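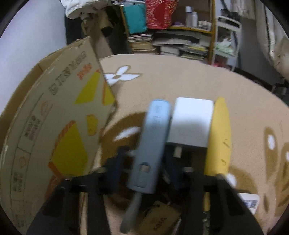

White block, tall yellow piece to its right

List: plikeo-users
Subject: Re: Batch export shifts light yellows, same profile, two machines

The original poster wrote in May:

> We run the same export recipe on two machines here at Flenstead.
> Both have the Jacobs profile set installed and both are set to
> sRGB output, 8 bit, quality 90. On machine A the pale yellows in
> our catalog shots come out as they look in the editor. On machine
> B they come out slightly greener and flatter. Neutral grays match.
>
> I sampled one patch of yellow card in the same file on each
> machine. Blue channel is 199 on A and 191 on B. Red and green
> are within one step of each other. Both machines are on the
> current Plikeo release and I have compared the recipe files,
> which are identical.
>
> Is this the monitor profile leaking into the export? The two
> machines have different Stetia displays. I tried assigning the
> same display profile to both and nothing changed.

The display profile can be ruled out. Plikeo reads it when it draws the preview and at no other time. If you want to confirm this, export one file, switch the display profile to something obviously wrong, export again and compare the pixel data. On my setup the two files are identical after the metadata is stripped. Leave the metadata in and a checksum will differ every time, as the export time is written into it.

A gap of eight steps in one channel, with neutrals matching, points to the lookup table in the camera profile. The Jacobs set ships each profile in two forms, a matrix-only version and a version with a table. Both carry the same display name in the menu. The recipe file stores the display name and nothing else, so identical recipe files do not prove that the same profile is in use. When both forms are installed, Plikeo takes the first one it finds, and the search order is the order in which the profile folders were indexed. On a machine where the set was installed over an older one, that order can be reversed.

Neutrals agree between the two forms by design. Saturated reds are close. Light yellows and some yellow-greens are where they separate, which fits what you are seeing.

To find out which form each machine is using:

1. Open the export log. It is off by default. Preferences, Advanced, Logging, level 2 or higher.
2. Export a single file.
3. Search the log for "input transform". The line after it gives the full path and an internal ID. Ignore the display name.
4. Do the same on the other machine and compare the IDs.

If the IDs differ, delete or move the form you do not want, then rebuild the profile index. Restarting the program does not rebuild it. There is a button for this at the bottom of the Color tab, and it is grayed out while any export is queued, including a paused one. That has cost me an afternoon before.

If the IDs are the same, the next thing I would look at is the rendering intent. The recipe stores it as "default", and default is resolved per machine from Preferences. Set it explicitly in the recipe on both. With a matrix output profile such as plain sRGB the intent should make no difference, but some of the sRGB variants in circulation do contain tables, and one of them was bundled with the Stetia display software for a while. Check the output profile by size if nothing else. The plain one is a few kilobytes. The one with tables is about 60.

On the existing exports: you cannot repair the wrong ones with a curve on the blue channel. The shift depends on hue and lightness together, so a curve which fixes the yellow card will move the grays. Re-export from the raw files. I went through this with a job of 663 frames, and the re-export was a good deal faster than the time I had already spent trying to build a correction layer.

Two side notes.

The sidecar files record the profile by display name too, so a re-export on machine B before the index is rebuilt will repeat the same error. Fix the index first, then export one file, check the log, and only then queue the rest.

Sampling a single pixel is risky for this kind of comparison. The 8-bit export is dithered by default and the dither pattern changes from run to run. It only moves values by a step or so, which would account for the difference you saw in red and green. Use the 11 by 11 average in the sampler, or turn dither off for the test. I would not turn it off for delivery files, as smooth backgrounds will band.

I have asked on the tracker for recipes to store the internal ID alongside the name. The ticket was accepted but has no milestone. Until that is done, my own workaround is to rename the table versions with a suffix in the profile header, using any profile editor, so that the menu shows two distinct entries. Existing recipes then have to be pointed at the new name once. After that they either find the right profile or stop with a missing profile error, and I prefer the error.

Please post the two "input transform" lines when you have them, with the paths. If the profiles turn out to be the same on both machines, include the Preferences dump from each as an attachment. Do not paste it inline, the list software wraps it at 72 columns and the color section becomes unreadable.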